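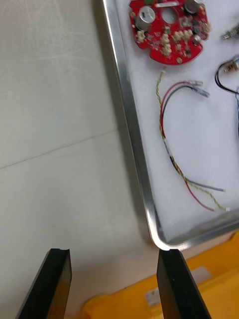 La celda de los cuatro cajones
Dos brazos, una bandeja y un trabajo diario de ajuste en el taller de desmontaje de Skotar

Cada mañana, antes de encender los brazos, Ea Eskildsen pasa un paño por el canto de la bandeja. Después se agacha hasta que los ojos le quedan a la altura de la mesa y mira si el borde está paralelo al canto delantero. Si no lo está, la mueve con dos dedos. Lleva haciéndolo desde octubre, cuando la celda llegó al taller de Skotar, y calcula que la mitad de los fallos de las primeras semanas se habrían evitado con ese gesto.

La celda se llama Prumulari. Recibe piezas sueltas de pequeños aparatos ya abiertos a mano y las reparte en cajones de plástico amarillo: motores pequeños, placas de circuito y cables. Las piezas viajan de la bandeja al cajón y ahí termina la tarea de los brazos. El desmontaje, con sus tornillos y sus carcasas pegadas, sigue en manos de los operarios del banco de al lado.

Sobre el papel es un trabajo sencillo. Una placa se puede coger por el canto y un motor tiene un cuerpo rígido. Los cables son otra cosa. Se enroscan, se enganchan en el conector del vecino y casi nunca presentan dos veces la misma forma. La mayor parte de las horas de puesta a punto se han ido en ellos.

«El primer mes pensábamos que el problema era la visión», cuenta Eskildsen. «Cambiamos la luz, cambiamos la altura de las cámaras de muñeca. Luego vimos que los dedos cerraban torcidos».

El desvío era pequeño. Con un motor no se notaba, porque el cuerpo metálico se acomodaba solo entre las dos caras. Un hilo fino se escurría por arriba. La solución fue desmontar las pinzas, limpiar los asientos, volver a apretar en cruz y comprobar el cierre con una tira de papel: si se puede sacar sin que se rompa, hay que empezar otra vez. La comprobación se repite ahora cada 82 horas de funcionamiento, y el resultado se apunta en un cuaderno de tapas duras que vive encima del armario eléctrico.

Para los mazos trenzados, el ajuste que mejor ha funcionado es coger por la parte baja, cerca del manguito, y dejar que el conector quede libre arriba. La trenza aguanta derecha y el brazo puede girar la muñeca sin que los hilos barran el cajón. Cogidos por el centro, los dos extremos cuelgan y rozan todo lo que encuentran.
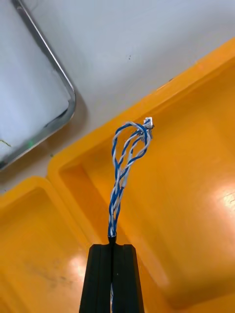
El borde que engaña

La bandeja central es de acero, con el canto pulido, y ha dado más guerra que cualquier pieza. El metal refleja las lámparas del techo y también la propia pinza, de modo que el programa veía a veces cuatro dedos donde había dos. En una ocasión el brazo derecho intentó coger su reflejo y se quedó apretando contra el canto hasta que saltó la protección de fuerza.

Þröstur Ásgeirsdóttir, que se encarga del mantenimiento de las celdas de Skotar, propuso pintar el borde de negro mate. Se hizo en una bandeja de prueba y la pintura empezó a saltar a los pocos días. Probaron con cinta, que se levantaba en las esquinas redondeadas. Al final dejaron el acero como estaba y trabajaron por el otro lado: bajaron la intensidad de las lámparas, recortaron la zona que el programa tiene en cuenta y enseñaron al sistema dónde acaba el metal.

Esa enseñanza se hace a mano, con la pinza abierta. El operario lleva el brazo en modo lento hasta dejar el canto entre los dos dedos, guarda la posición y repite en otros puntos del contorno. Son seis puntos por bandeja. La operación completa dura 20 minutos si no hay interrupciones, y hay que hacerla de nuevo cada vez que se cambia la bandeja o alguien golpea la mesa.

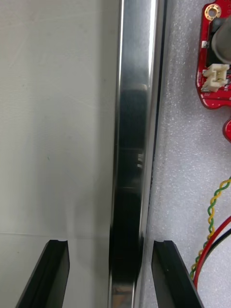
Los dedos de la pinza, abiertos a ambos lados del metal pulido. A la derecha, placas rojas y cables sobre la espuma.

También el forro blanco tiene su explicación. Las piezas resbalaban sobre el acero desnudo y los dedos, al bajar, hacían ruido contra el fondo. Con una superficie blanda debajo, la pinza puede hundirse un poco y meterse por debajo de un hilo fino. El proveedor, Dirkason, lo entrega en planchas que se cortan en el taller con una plantilla. Las esquinas se redondean con tijera. Un forro mal cortado se abomba, y un forro abombado cambia la altura de todo lo que tiene encima.

Eskildsen lo cambia cuando ve marcas hundidas en la zona de trabajo. No hay un plazo fijo. Intentaron poner uno y acabaron tirando material que todavía servía.

Una revisión en viernes

La revisión larga de este invierno cayó el 23 de enero. La celda estuvo parada desde primera hora y Ásgeirsdóttir empezó por lo que más le preocupaba, los cables que bajan de los módulos montados sobre las pinzas. Cada uno forma un bucle al costado de la muñeca. Si el bucle es corto, tira del conector cuando el brazo se estira. Si es largo, entra en el cajón y se mezcla con la carga.

«Tienes una máquina que busca cables y le cuelgas un cable delante», dice. «Hay que darle la longitud justa y luego vigilarla».

Encontró el bucle del lado izquierdo más abierto que en la revisión anterior y lo recogió con una abrazadera nueva. Los conectores estaban bien. Después pasó a los tornillos de las bases, a la junta entre los dos tableros de la mesa, que con el calor del verano puede abrirse, y a los cajones. Uno tenía el fondo rayado y lo dejó en su sitio. Las rayas no molestan a las cámaras mientras no brillen.

La prueba final consiste en vaciar la bandeja por completo y contar cuántos agarres se han repetido. Se usa siempre la misma carga, guardada en una caja aparte, con motores, placas y cables de varios colores.

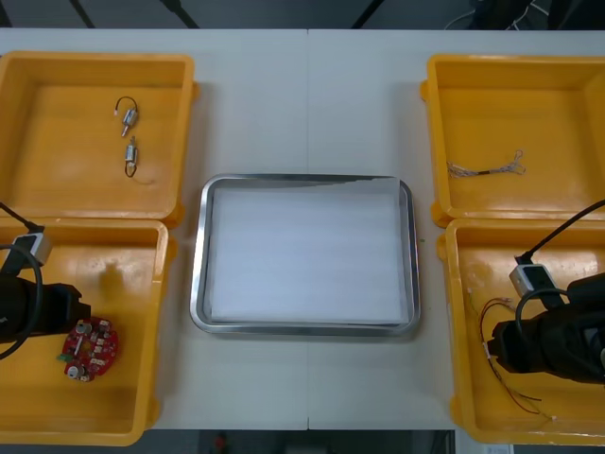 Los brazos tienen repartida la mesa por mitades, cada uno con sus dos cajones, y la zona de la bandeja es compartida. Cuando uno entra, el otro espera fuera. Ásgeirsdóttir prefiere ese turno estricto aunque se pierda tiempo. En Lauritsen, la otra nave de la empresa, hay una celda parecida que permite entrar a los dos a la vez y que en otoño pasó 33 horas parada por un roce entre muñecas.

La carga de prueba dejó seis agarres repetidos, todos con cables. Eskildsen revisó las grabaciones y separó los que venían de un mal cálculo de altura de los que se debían a hilos enganchados entre sí. Los primeros se corrigieron bajando un poco el punto de cierre. Para los segundos está probando una sacudida corta antes de levantar la pieza, un movimiento de muñeca que copió de los compañeros del banco.

Por ahora lo tiene activado solo en el brazo derecho. Quiere ver un par de semanas de datos antes de pasarlo al otro lado, y mientras tanto ha pedido a Dirkason una muestra de forro algo más denso.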